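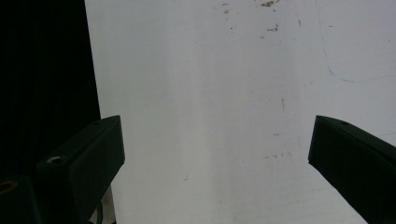
Reading Habits of First Year Students at Tresley
Final report, Intro to Survey Methods
September 2025

Why this topic. Our group wanted to know if first years still read for fun once classes start. Everybody has an opinion on it and we couldn't find any numbers for our own campus. The library keeps checkout counts but those don't say if the book was for class.

What we did. Paper survey, 13 questions, one page front and back. Handed out in the Caldeira building lobby and the two dining halls near it. Goal was 200 forms back. We started in March with a short test version on 20 people from our own section, then fixed the wording. Question 4 was the bad one – "Do you read regularly?" Regularly meant every night to one person and every summer to another. Changed it to "In the last seven days, did you read anything not assigned to you?"

Typing in the answers took way longer than planned. One of us read the forms out loud, one typed, one checked. Sheet kept on the shared drive under the name Peta (old folder name, never changed it).

Results. Most people said yes to the new question 4. But when you look at what they read it was mostly articles, recipes, fan fiction, game guides. Novels came in lower then we thought. Students living at home reported more reading than the ones in dorms. Bus commuters wrote a lot in the comments box, mostly that the ride is the only quiet time they get. Audiobooks were a mess. Some counted them, some crossed out the question and wrote "does listening count?" We left those out of the main table and listed them seperately.

Problems. Dining hall sample leans toward people with meal plans. We were also there at lunch only, so anyone with a full morning and a noon lab got missed. And 3 forms had to be thrown out, the back side was blank.

If we did it again – define audiobooks up front, go to the Eltex Street bus stop in the evening, and do a second round during finals to compare. Ask about phones vs print too. We had that question and cut it for space, which was a mistake.

Survey form and typed comments are in the appendix. Grading sheet attached at the back.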